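Trurncombe Residents Forum > Public Services > Electronics recycling at the Cruickshank Road depot

depot_liaison
Posted 6th December
Residents are advised that the Cruickshank Road depot will accept computers, monitors and circuit boards from January. Items must be brought to Gate 6. The collection contract has been awarded to Zarnora. Households may deposit up to 53 pounds per visit without charge.

millrace719
Could the office confirm whether hard drives must be removed beforehand? The notice issued under the Duteren contract required it, and the new one is silent.

depot_liaison
Removal is recommended but is not a condition of acceptance. Residents remain responsible for their own data.
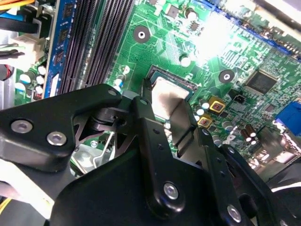
Loose boards should be placed in a paper bag or cardboard box. Batteries must be taken out and handed over separately.

eastward_tenant
I must disagree with the position on data. A public service that accepts a complete computer should provide a certificate of destruction. Duteren did so on request.

millrace719
With respect, Duteren charged for that certificate, and few households asked for it. I would prefer longer opening hours.

eastward_tenant
The fee was modest. I will raise the matter in writing.

depot_liaison
Written comments may be left at the depot office. The weight limit applies per household, not per vehicle.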